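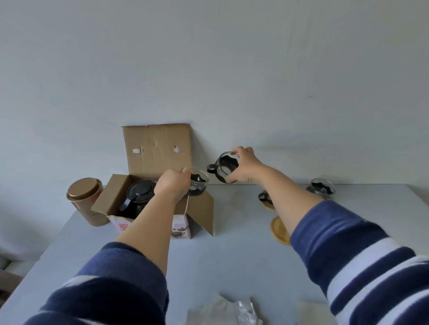 Rechercher sur le site Tapez un mot-clé OK

Jaqueline Zamudio rédige depuis cinq ans les consignes de collecte de Ganance, une société qui enregistre des gestes du quotidien pour l'apprentissage de robots manipulateurs. Son document de référence tenait au départ sur deux pages. La version sortie en juillet en compte beaucoup plus, et elle n'en est pas fière. « Un opérateur qui prend son poste à huit heures ne lit pas quarante paragraphes, dit-elle. Il lit le début et il demande le reste à son voisin. »

Elle a donc réécrit le début. La première règle porte sur les mains, qui doivent rester visibles pendant la prise et pendant la dépose. Entre les deux, une occultation brève est tolérée. « Quand une main descend dans un carton, on perd forcément les doigts à un moment. On ne va pas interdire les cartons. On demande que l'entrée et la sortie soient lisibles, à vitesse normale. »

Le verre lui a demandé plus de travail. Les objets transparents sont mal restitués par la plupart des capteurs de profondeur, et les annotateurs hésitent sur leurs contours. Sa consigne pour un service à thé en verre est courte : fond uni, table claire, pas de source de lumière directe derrière les tasses, et une prise par l'anse ou par le bord, au choix de l'opérateur. « J'ai voulu imposer l'anse. Les gens prennent une tasse par le bord quand elle est au fond d'une boîte, c'est comme ça. Si j'impose l'anse, j'obtiens des gestes faux. »

Elle tient aussi à ce que les emballages restent sur la table. Plusieurs équipes avaient pris l'habitude de tout débarrasser au fur et à mesure, film plastique et papier compris, pour avoir une image propre. La norme interne l'interdit désormais pendant l'enregistrement, sauf si un objet risque de tomber. Un robot qui déballe un colis dans une cuisine aura du plastique froissé devant lui, explique-t-elle, et il doit en avoir vu avant.

La question du rythme revient souvent dans l'entretien. Le premier lot livré à Kellow, un intégrateur qui prépare des postes de conditionnement, comprenait quelque 700 séquences. Une partie a été refusée pour des gestes trop lents. « Les opérateurs voulaient bien faire. Ils posaient chaque tasse comme s'ils passaient un examen. » Depuis, le protocole prévoit un déballage à blanc, non enregistré, avant chaque nouvelle série d'objets. On ne donne pas de temps cible.

Sur la sécurité, elle se montre plus stricte que ses clients. Une pièce ébréchée est retirée avant la séance. Si une pièce se casse, on arrête l'enregistrement, on nettoie et on garde le fichier avec une mention. Elle refuse qu'on le supprime : « Kellow me demandait d'enlever les échecs. Je leur ai répondu que je les classe à part et qu'ils en font ce qu'ils veulent. »

L'annotation est confiée à l'équipe de Đinh, avec un outil maison appelé Flaketti. Deux personnes découpent chaque séquence séparément, puis comparent. Les désaccords portent rarement sur le nom des objets. Ils portent sur les instants : à quel moment une tasse est-elle « saisie » ? Au premier contact des doigts, ou quand elle quitte son appui ? Le guide a retenu la seconde réponse. Quand les deux mains travaillent en même temps, on annote chacune sur sa propre ligne, même si l'une ne fait que tenir. « Avant, on notait seulement la main active. On s'est aperçus que l'autre faisait la moitié du travail – elle cale la boîte, elle retient un rabat. »

Reste ce que le document ne règle pas. Les consignes ne disent rien de l'ordre dans lequel on vide une boîte, et elle préfère que cela continue. Certains sortent la théière d'abord, d'autres la gardent pour la fin. Un client lui a demandé de fixer une séquence unique, plus facile à évaluer. Elle a proposé de l'ajouter en option, dans une annexe, pour les essais de réception uniquement.

La prochaine révision doit traiter des couvercles et des boîtes métalliques, dont les reflets posent des difficultés voisines de celles du verre. Jaqueline Zamudio a demandé aux opérateurs de relire le brouillon avant les ingénieurs. Les premiers retours concernent surtout la hauteur des tables.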